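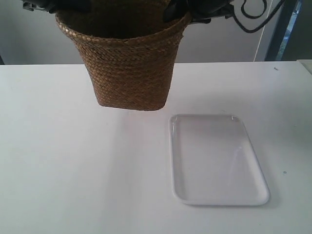
Courses > Writing Lives > Notes for session 5

Right, memoirs by relatives! I love teaching this one. Our set text is Charito Policarpio's Flomness, her book on her late uncle, who read the evening news for 28 years. Bring your copy – the Tidedach paperback, please, as the hardback has different page numbers.

Read chapter two first (the Nzioka interviews), then go back to the preface. I did it the other way round and missed how much she leaves out. Look hard at page 54, where she quotes his letters and then argues with them. Whose voice is winning there? I change my mind every year.

For next time, write 17 lines about someone in your family, using one thing they really said. No adjectives in the first five lines – I mean it. If you're stuck, ring an aunt.

The launch speech is in the library folder. It's a bit gushing, but the bit on obituaries is lovely.

3 comments | 11 shares

Recent handouts
Letters as evidence
Trernetti and the ghostwriters
Essay titles for November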